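Setup and Upkeep of the Two-Arm Garment Hanging Cell
Student project report, Plisent Automation Lab
Onyekachi Olaniyan
15 February 2022

1. Scope

The cell was handed over to this project in working order except for two recurring faults: an intermittent encoder dropout on the right arm and a slow drift in the left arm's home position. The report covers how the cell was recommissioned, which faults were traced, and what maintenance routine is now in use. Learning software and task scores are dealt with in the Giralano report and are left out, except where a mechanical fault showed up there first.

2. Mechanical layout

The enclosure is made of aluminum extrusion with a clothes rail across the top and a flat white work surface below. Both arms mount to the front rail on black plates. The mounting plates are held by T-nuts, so an arm can be shifted sideways after loosening the screws, and any such shift invalidates the stored calibration. A slotted cable duct runs below the front rail. The controller boards sit at the duct, one below each arm, where they can be reached without taking an arm off.

The purple cables run outside the arm links. This makes them easy to replace and easy to snag. The worst posture is a high reach toward the rail with the wrist rolled, which pulls the slack out of the upper section and loads the connector at the gripper. Both arms are put through that posture after any cable work.

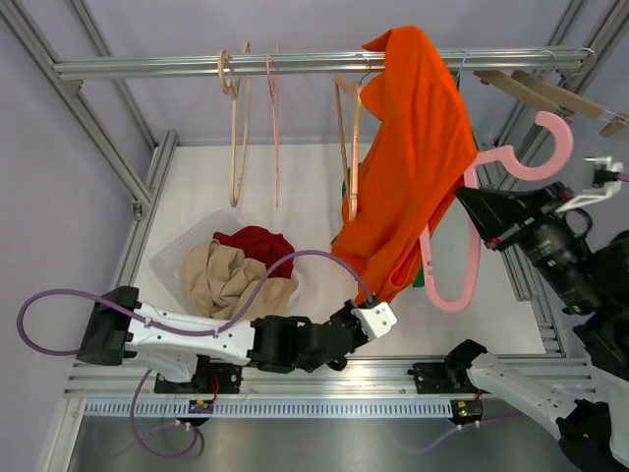

Onyekachi Olaniyan objected at the design review that outside routing should be treated as a temporary measure, and asked for the slack to be set with the arm at full reach and never at the home position. The second point was adopted. The first is still open; internal routing would need new link covers, and the printed set from Pinto did not clear the elbow joint.

3. Encoder dropout, right arm

The log held 2812 bus errors from the June test period, almost all of them reported by the wrist motors of the right arm. The motors were swapped between arms first. The errors stayed with the right arm, which pointed to the cable or the board.

Moving the cable by hand with the arm powered and torque disabled reproduced the fault within a few minutes. The crimp at the wrist connector had loosened on one data conductor. The connector was cut off and re-terminated, and cable ties were added along the upper link so that the pull is taken before it reaches the plug. The ties must be snug but the cable should still turn inside them. Overtightened ties were tried on the spare cable and left a visible dent in the jacket.

After the repair the arm ran 100 cycles of the high-reach posture with no bus errors logged.

4. Home position drift, left arm

The drift was first blamed on the shoulder motor. Measurement with a dial gauge against the front rail showed the base plate itself moving under load — the screws on one side had backed out. The plate was removed, the groove cleaned, and the T-nuts refitted with medium-strength threadlocker. Screws were tightened alternately from side to side, since tightening one side fully first leaves the plate slightly skewed.

Calibration was then repeated from the beginning. Reusing the old offsets for the distal joints seemed reasonable but left an error at the fingertips large enough to miss a hanger hook.

5. Gripper setup

Zero is set with the fingers closed on themselves and no object between them. The current limit is then raised in steps until a hanger is held through a full wrist roll. Thin hangers are the harder test: they sit nearly edge-on to the arm when hung, and a fingertip offset that goes unnoticed on a thick hanger will push a thin one along the rail. Closed fingertips are brought up to a hanger on the rail as a quick alignment check before each session.

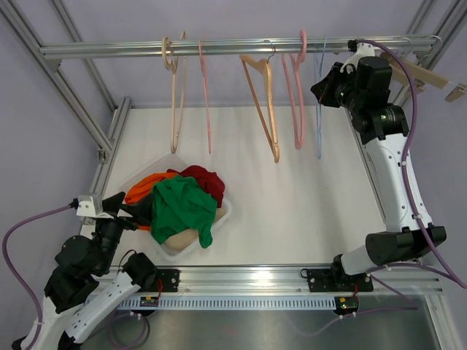

Figure 2. Right arm at the rail, left gripper open at the basket.

6. Maintenance routine

Before each session:
Check both base plates for movement by hand, power off.
Look along each purple cable for kinks and shifted ties.
Confirm that both controller boards report all motors.
Run the fingertip check at the rail.

Weekly:
Check plate screws against their paint marks.
Unplug and inspect the wrist connectors.
Clear lint from the gripper fingers and from the slots of the duct.
Copy the bus error log to the Follell folder and reset the counter.

Lint was underestimated at the start of the project. Fibers collect at the finger pivots and shift the closed position, and the gripper zero has to be set again after cleaning.

7. Open items

The left arm still has its original wrist connector, of the same type that failed on the right. A replacement has been ordered. The work surface is not pinned to the enclosure and can move by a small amount if leaned on; 2 locating pins at the rear edge would fix this. A torque value for the plate screws has not been settled.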